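One Plug, Two Breakfasts

The return of the combination breakfast maker, and who it suits

Gifty Ackah bought her first combination breakfast maker when she was renting a single room with one outlet that wasn't behind the bed. She had a dresser, a desk, and a shared kitchen two floors down that was busy from six in the morning on. The machine went on top of the dresser. She made egg sandwiches on one side and heated milk on the other, and she was at the bus stop by seven.

"I thought I'd get rid of it when I had a real kitchen," she says. She has had a real kitchen for three years now. The machine sits next to the stove, and she uses it most mornings.

Small appliances that do two or more breakfast jobs have been around for decades. Older readers may remember the toaster ovens with a coffee maker bolted to one side and a griddle on top, usually in white or red. They sold well to people outfitting dorm rooms and campers, and then they mostly ended up in garages. The current ones are lower and longer, and the jobs have changed. Coffee is often gone, since so many people already own something for coffee. A press plate for sandwiches or waffles has taken its place, and next to it there is a small pot.

Nkrumah Atinga repairs and resells small appliances from a storefront he shares with a tailor. He sees a lot of them come through the door, both from people who want one fixed and from people who were given one and don't want it.

"It splits right down the middle," Atinga says. "Folks living alone or in a couple, they love it. A family of five brings it back inside a month. You can't feed five kids off a plate that size. You'd be standing there until lunch."

His advice to anyone thinking of buying is to look at the layout before looking at the price. The press and the pot share one base, so everything depends on where the handles are and which way they point. A long pot handle that sticks out past the end of the machine is easy to grab, but it needs room. On a crowded counter it will get bumped by an elbow, and a pot of hot milk on the move is a bad way to start the day.
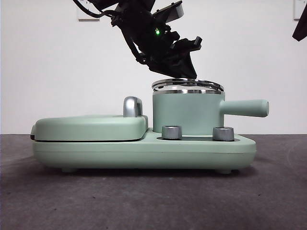 He tells customers to measure the counter with the handle included and to set the machine down so the handle points toward a wall or the back of the counter, away from where people walk. If there are small children in the house, he says, that matters more than anything else about the purchase.

The second thing he looks at is the controls. Some of the cheaper models have a single switch for the whole base, so if you want the pot hot you have to heat the press too. He would pass on those. Separate controls mean you can start the pot first, which most people need to do. Water takes longer to come up than a press plate does.

Sheldon Lachance learned the timing the slow way. He is a night-shift dispatcher who eats his breakfast at five in the afternoon, and he keeps a notebook on the refrigerator with times in it. His machine is a Vasholm, a hand-me-down from his sister. For the first few weeks his sandwich was always done before his eggs.

"I was eating in two sittings," he says. "Sandwich standing up, then eggs at the table."

Now he fills the pot, puts the lid on, and turns it up. Then he gets out the bread, butters it, slices the cheese, and sets the table. When the water starts to move he adds the eggs. Only then does he close the press on the sandwich. With his settings the whole meal lands on the plate 13 minutes after he turns the first knob. He is proud of that number, and it's written at the top of the notebook page and underlined.

The pot is the part that owners seem to have the most opinions about. It is small. Two eggs fit in most of them, three in some. It will do a serving of oatmeal if you watch it, and everyone we talked to has let oatmeal boil over at least once. The fix is to fill it no more than halfway and leave the lid off once the oats go in. Milk behaves the same way and is harder to clean up, because it runs down the side of the pot and bakes onto the heating surface.

Theophilus Abugri runs a small bed-and-breakfast with two guest rooms, and he put one machine in each room after too many guests asked for breakfast before he was awake. He leaves out bread, sliced cheese, eggs, and a card with instructions. The card has been rewritten several times. The first version said to cook the eggs to taste. The current one gives the minutes for soft and hard, and the line about the oatmeal is in capital letters.

"People on vacation don't read," Abugri says. "But they'll read capitals."

He was particular about color. The rooms are done in pale greens and creams, and he didn't want anything black or shiny on the side table. That turned out to be an easy thing to find. Soft colors are all over this part of the market at the moment, the minty and sagey greens most of all, and manufacturers have been matching the pot and its handle to the base and saving the bright metal for the small parts. A matching set looks calmer in a bedroom than a steel pot would. It also shows stains. Abugri wipes his down after every checkout with warm water and a drop of dish soap and doesn't let a brown ring sit overnight.
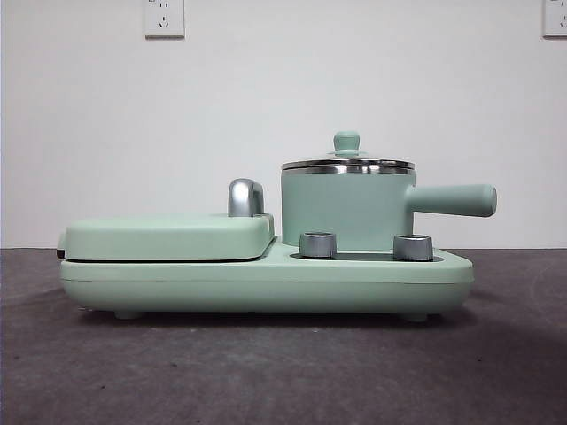

The whole breakfast on one base: covered grill section at left, small saucepan at right.

Cleaning is where opinions really part. The pot lifts off and can go in the sink like any other pot. The press is harder. On some models the plates come out, and on others they are fixed, so that every crumb has to be wiped out by hand with the machine sitting on the counter. The base can never go in water. Atinga says half the dead machines he gets were killed by someone rinsing them under a faucet.

For fixed plates he recommends waiting until the machine is unplugged and has cooled to barely warm. Lay a damp paper towel on the lower plate, close the lid for a few minutes, and then wipe. Melted cheese comes off in one piece if you catch it at the right moment. Leave it until evening and you will be picking at it with a wooden chopstick. Metal tools of any kind will scratch the coating, and once it is scratched things stick there forever.

He also checks underneath. Crumbs collect around the feet, and grease finds its way to the same place. If the machine doesn't sit level, the pot won't either, and the water will cook unevenly or slosh when you close the press. A quick wipe of the feet and the counter takes care of it. Most of these machines stand only a little way off the surface, so they should be on something hard and flat that can take some heat. A folded dish towel is a poor choice.

Prices are all over the place. Atinga sells refurbished machines for $25, and his cheapest customers talk him down from that. New, you can spend several times as much for a machine that does the same two jobs in a nicer color. He isn't against spending it. What he asks people to check is whether they can buy a replacement pot on its own, because the pot is what gets dented, burned dry, or left behind in a move. The Fostik he uses himself has had two pots so far. For a Drunik that came in last March he couldn't find one anywhere, and the base is still on his shelf with a sign on it asking if anyone has the pot.

Nii Agbenyega may be the most committed owner we met. He teaches an evening cooking class for adults who are living on their own for the first time, many of them after a divorce or a death in the family. He starts every group on a combination machine before they go near a stove. His is an old Rajan with a chip in the base, and he carries it to class in a canvas bag.

His reasoning is that a stove has too many choices. With a press and a pot there are only two places to put food. In the first session, students make a cheese sandwich and a soft-boiled egg. The second session is oatmeal with fried apples, the apples cut thin and cooked on the press plate with the lid down. After that he lets them bring their own ideas. One man made dumplings in the pot and crisped them on the plate. A woman in the same group did a decent tomato soup and a grilled sandwich to go with it, and she has made it for supper every week since.

Agbenyega thinks supper is the better use anyway. Breakfast is rushed, he says, and most people will settle for toast. At six in the evening, with nobody else to cook for, a machine that turns out soup and a sandwich and leaves one pot to wash gets used.

Gifty Ackah agrees with that. Her own supper most nights is rice noodles in the pot and sliced sausage in the press, and she eats it at the counter with the radio on. She has been thinking about moving again, to a place with a bigger kitchen and a gas range. She has already picked the spot for the breakfast maker, on the end of the counter by the window, with the pot handle toward the wall.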